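16 February 2019
By Iresha Nanayakkara

URNVILLE – Galmont opens sign-ups Monday for its free home wiring safety checks. More than 400 homes got one last year, mostly older places on the Forsberg side. 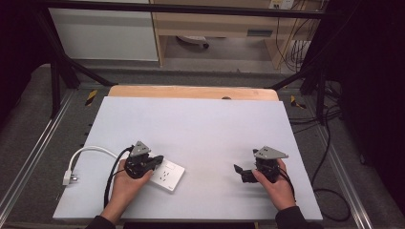
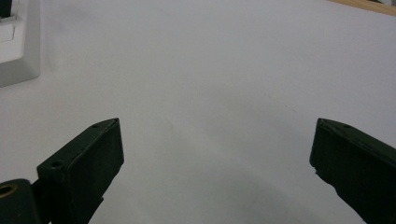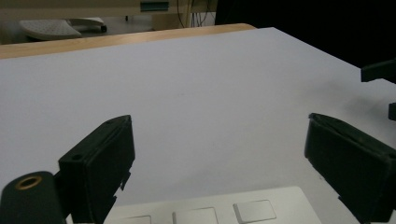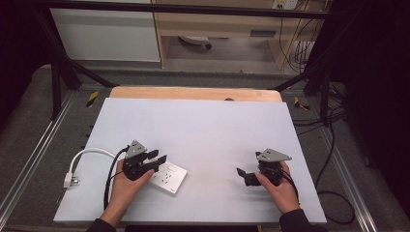 White work surface in all four; outlet panel and power cord in the first and last.

Visits take 30 minutes. Renters welcome, landlord's OK neded first. "Dont wait on a warm outlet – call us," said Sabina Mondal, program lead. Checks run thru October.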